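Flevola Number Puzzle Board, 1 to 10 — Review

Posted 26 Feb 2019
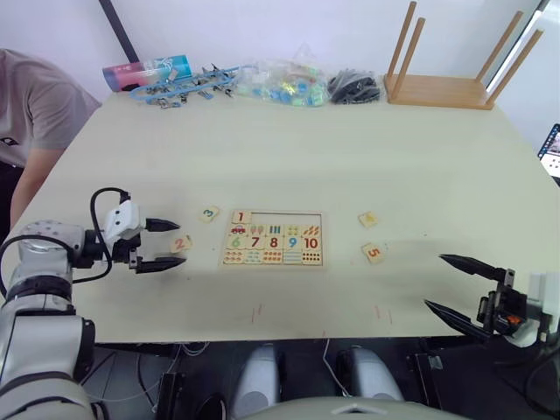

I bought this puzzle in January for a child who could say the numbers up to ten but didn't know most of them by sight. It came from Tudley, a small toy shop that also sells online, and it has been in use nearly every day. The board is light wood with the numbers in two rows, one to five on top and six to ten lower down, and each number has its own little picture area under it. The 1 goes with a single red car, so a child who doesn't know the numeral yet has something to go by. With tiles 2 through 5 out, the top row is one long open recess with no dividers, so the tiles can go back in any order.

That open recess is my main point for and against. On the plus side, the puzzle doesn't do the work for the child. In our older peg puzzle from Ullness every piece had its own shape, and it could be finished without looking at the numbers at all. With this one you have to look. On the minus side, there is nothing to stop a wrong answer. A 4 will sit happily where the 3 belongs, and a younger child may not notice. For the first few weeks somebody needs to sit alongside.

The tiles are small squares and easy enough to pick up off a table. Getting them out of the board is harder. When the row is full they sit snug, and I usually start the first one with a fingernail. After that the rest slide over and lift out. I would have liked a finger notch at one end.

The colors are mostly clear. I do think the 7 and the 8 are too close, one dark red and the other a dark red-brown, and the 10 is another dark red. The blue 9 is much easier to tell apart. The pictures are also uneven. The car is obvious, but some of the others are just bars and lines. They work for counting, but you won't get much talk out of them.

Wear so far is light. One corner of the board has a dent from a fall onto tile, and the printing has held up. I wipe it with a damp cloth and dry it right away. There is no lid or bag, so we keep the tiles in a zippered pouch. Flevola lists spare tiles under part number 2187, but I haven't had to order any.

I also looked at the Priedītis set, which has 52 pieces and goes well past ten. It's a better buy for a child who is already counting higher. For a beginner I think it's too much at once.

Rating: 4 out of 5. I took off a point for the missing notch and the similar reds.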